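Open Days & Tours | Out and About

An afternoon at the Seltau open day, with a hat and a pair of grippers

Last updated: January
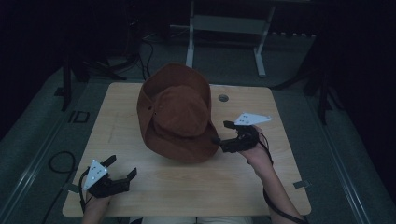
Hand-held grippers either side of the floppy hat, one of the demo tables at Seltau.

I'd been meaning to get to a Seltau open day for ages, and I finally managed it in January (terrible parking, more on that in a minute). I went in thinking I'd see big arms welding things. What I mostly watched was people picking up clothes, very slowly, and I had a great time!

First, the parking. The sign says visitors round the back, the back is full by one o'clock, and then you're walking from the tile warehouse along a road with no footpath. Wear proper shoes. Sign-in was quick, and I was visitor number 82, which they wrote on my sticker in texta so I spent the whole afternoon being 82.

They split us into groups of 16 and sent us around in a loop. My group started in the Lecomte room, named after the first tenant of the building as far as I could gather, where there's a short talk with slides. It was fine. A bit long on the history of the lease. Then you go through a heavy door into the demonstration area and it's dim in there, with grey carpet and cables all over the floor, so everyone shuffles along looking at their feet for the first minute.

Tahmineh Azimi was running our session and she was terrific, the sort of person who lets you ask the dumb question and then answers a better version of it. The project is called Nekden, and it's all about soft things. Robots are pretty good with boxes, she told us, but a box is the same shape every time you meet it. A hat isn't. Pick up a sun hat by the brim and the whole lot flops over your hand, put it down and it's got a new fold in it.

So they collect examples from people. Someone sits at a table with a gripper in each hand and does the job the way they'd do it at home, only with two black fingers on each side where their own would be. The white plates on top with the little dots are so the system can follow where each gripper is and which way it's tilted. I'd assumed they were some kind of guard.

The hat was a rusty brown one with a wide soft brim, very much like one my aunty gardens in, and I got far too invested in it. The right-hand gripper came in level with the brim, jaws pointing at it, and I caught myself leaning sideways as if that would help. The bloke beside me was doing the same thing.

After that we could have a go ourselves on a practice set. I was hopeless. My first try I squeezed far too early and pinched air, and on my second I got hold of a tea towel and then couldn't work out how to let go of it neatly. You lose all the feeling in your fingertips, is the best way I can put it. It's like trying to make a bed with barbecue tongs. A girl of maybe ten went after me and folded hers into quarters, no worries, and got a round of applause, which she'd earned.

I asked Tahmineh how many times a person does the same hat. Lots, she said, and they're told to put it down differently each time. Crown up, crown tipped, brim bunched under. The clumsy ones get kept too, as long as the person sorts it out in the end, so perhaps my tea towel has a future.

The last stop was a bigger room with a machine called Lumier, which sorts parcels. It's loud and quick and most of the crowd loved it. I watched for 2 minutes and then snuck back to see if anything was happening with the hats. (Nothing was, they'd gone for a cuppa.)

A few practical bits if you're thinking of going. It's free but you need to book. The loop is a bit over an hour if you don't hang about, and there's not much seating, so take that into account if you've got a crook knee like me. The demonstration area is darker than you'd expect and the cables are a real trip hazard for little kids. There's a coffee van out front that does a decent flat white and had sold out of everything edible by three, apart from one banana bread that I'm happy to say I got.

They're planning another one for later in the year, and I've already asked to go in the early group so I can have another crack at the tea towel.

2 comments | 16 shares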